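Stuvalent Institute of Applied Automation
Handling of Irregular Objects, Unit 6
Comparing End Effectors in Simulation
Course handout prepared by Edileuza Falcão

Purpose of the unit

Students will compare two end effectors on the same set of produce models and report which one they would recommend for a packing line. The first is the Leven, a parallel gripper with two flat pads. The second is the Damasceno, a gripper with three soft fingers that close toward a common center. Both are supplied as simulation models in the course folder, together with the arm and the wrist camera. No work on the physical arms is required until Unit 7.

Background

Boxes and cylinders were used in Unit 5 because a good grasp on them can be worked out on paper. Produce is harder. A potato has no flat faces and no true axis, and its weight is seldom centered where the outline suggests. A flat pad may touch it at a single small area on each side, and the object can then turn in the grip when the arm accelerates. Soft fingers spread the contact over a larger area but take longer to close and need more clearance around the object.

The choice of gripper also affects the choice of camera position. With the camera mounted at the wrist, the last part of the approach brings the object so close that its full outline is lost. The controller must then rely on the pose estimated earlier, or on whatever part of the surface remains in view. Students should record the distance at which the outline is lost, as this figure is needed for the report.

Procedure

Load the Botine controller with the default settings. Run 50 grasp attempts with the Leven and 50 with the Damasceno, for a total of 100. Use the same list of starting poses for both grippers. The list is stored with the exercise and must not be edited.

A grasp is counted as successful if the object is lifted 200 mm and held there until the controller reports that the arm is at rest. An object that turns in the grip but does not fall is counted as a success and marked "T" in the log. Contact between a finger and the table is logged separately.

After the runs, select one close camera view and discuss it in the report. State how much of the outline is available, whether the surface markings could serve as tracking points, and how shadows might affect the separation of object and background. 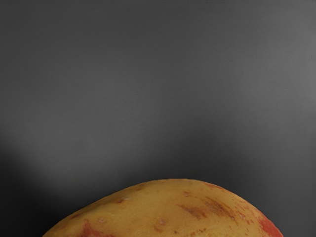

Figure 6.2. Close simulated view of the potato model. Only the upper part of the outline is available; brown streaks and reddish patches mark the yellow skin.

Notes on the figure

The upper edge is sharp against the gray background, and a simple color threshold is a reasonable first attempt at separating the two. The slopes on the left and right differ, so a circle fitted to the visible arc should be treated with caution. Students who use the skin markings for tracking should state which ones they selected.

Submission

Reports are due on 22nd February. Attach the log files for both grippers and give the random seed used; the default is 1266. Reports without log files will be returned unmarked.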